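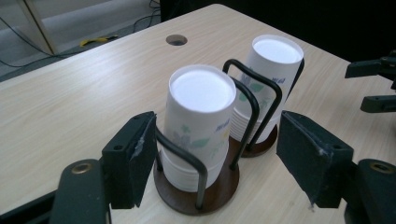

*Reading time: 6 minutes*

# The paper cup by the sink

Paper cups rarely get a magazine page to themselves. They are bought in sleeves, opened with the teeth and left on a shelf with the plastic half torn off. In the small hotels and guest houses along the road between Luik and Prirnow they are treated with more care, and over a week of staying in them I began to look at how each place kept its cups.

The usual answer was a wire holder with a round wooden foot. The cups go on it upside down in a tall stack, and you lift one off the top. I saw it on breakfast tables, on landings and beside a bathroom basin. The wood was dark brown in most places and the wire was black, bent into loops that keep the stack from leaning. Two of them stood together on a pale wooden table, both filled with white cups printed with green leaves and small purple and blue flowers, and they looked settled there, like a pair of table lamps.

## Why upside down

The housekeeper at the first guest house in Luik gave me a short answer when I asked: dust. A cup standing open on a shelf collects whatever is in the air, and in a room where beds are being made there is plenty in the air. Turn the stack over and the only surface facing up is the bottom of the top cup.

There is also the matter of fingers. With cups the right way up, most people pinch the rim to pull one out, and often put a finger inside to do it. With the stack turned over, you take hold of the base and the sides. The rim stays near the foot of the holder until the cup above it has gone. It is a small improvement, though the cup still has to be turned over and filled, and I watched plenty of guests do that with a thumb over the edge.

The fault of an upside-down stack is that the cups stick. Cheap cups are pressed hard into each other in the sleeve, and when you lift the top one you may get three. At the second house they had a cure for this. Before a new sleeve goes on, somebody holds it at both ends and rolls it back and forth between the palms a few times, then slides the cups out. It takes a few seconds and it does help.

## A tall stack or a short one

Opinions differed on how full a holder should be. The breakfast room at the Lisance, a plain hotel above a bakery in Prirnow, fills its holders to the top of the wire every morning. The manager told me that a low stack looks mean, and that guests who see only four cups left will take a mug from the dresser instead, which then has to be washed.

The owner of a smaller house down the road does the opposite. She puts out 23 cups at a time and keeps the rest in a lidded tin. Cups that sit in a warm kitchen for days pick up the smell of whatever has been fried, she said, and nobody wants mint tea that tastes of onions. I tried one of her cups and one from an open sleeve beside the stove. I could not tell them apart, but she was certain.

Both of them agreed that two holders are better than one. A single holder becomes a queue. Two, set slightly apart, let people help themselves from either side, and when one runs down there is time to finish the coffee round before refilling it. At the Lisance they stand at opposite ends of the hot water urn.

## What they cost to run

The Lisance buys its cups by the case and keeps a notebook of what it uses. In March it got through 1,128 cups, and in a full summer month it can be up to 3,630. The manager showed me the page without any embarrassment. She has tried going without paper cups altogether, and did so for most of one spring. Guests carried china mugs up to their rooms, some mugs went home in suitcases, and the dishwasher ran an extra load every evening. The cups came back, though only for the landings and the early coffee. At breakfast proper she now lays china.

That seemed a sensible division to me. Most paper cups have a thin lining to stop them going soft, and the lining makes them awkward to recycle in places without the right plant. Prirnow has no such plant. The used cups go in the ordinary bin, apart from a few that the hotel's gardener takes for tomato seedlings. He punches a hole in the bottom with a nail and writes the variety on the side in pencil.

## The holder itself

I had assumed that all these holders came from a catalogue, and some do. The ones I liked best came from Rulis, a workshop outside Luik that mainly makes kitchen roll stands and hooks for coats. It has a showroom the size of a garage — the door was propped open with a box of offcuts — and sells direct at the weekend.

The workshop turns the foot first, then drills it and fits the wire. I was told the weight of the foot matters more than anything else about it. If it is too light, the whole thing lifts off the table when a cup sticks, and you are left holding the lot. The finish matters too. An unsealed foot will mark the first time water is spilt near it, and in a breakfast room that is the first morning.

There is some argument about the height of the wire. A high loop gives you something to carry it by, but you have to draw the cups out past it, and guests in a hurry bend it. A low one is easier to use and harder to move when it is full. The workshop sells both and says that hotels tend to come back for the high one.

Cleaning is simple. Take the cups off, wipe the wire with a damp cloth and dry the foot straight away. Every housekeeper I asked said the same thing about the underside: look at it once a month, as sugar gets beneath it and glues it to the table.

## Plain or patterned

Plain white cups are cheaper, and most of the places I stayed in used them somewhere. The printed ones were kept for where guests would see them. Leaves and flowers were the favourite by a long way. I also saw stripes, a blue check and a run of cups left over from a christening.

The owner with the lidded tin had gone back to flowers after a year of plain white. Her guests kept asking her whether the plain ones were meant for the dentist's. She now orders a pale print, soft enough not to fight with the tablecloth, and changes it only when the supplier does.

I bought one holder on the way home, dark foot, high loop. It is on the shelf by the back door with a sleeve of cups on it, and so far the people who use it most are the children from next door, who come in for water and leave the cups on the wall.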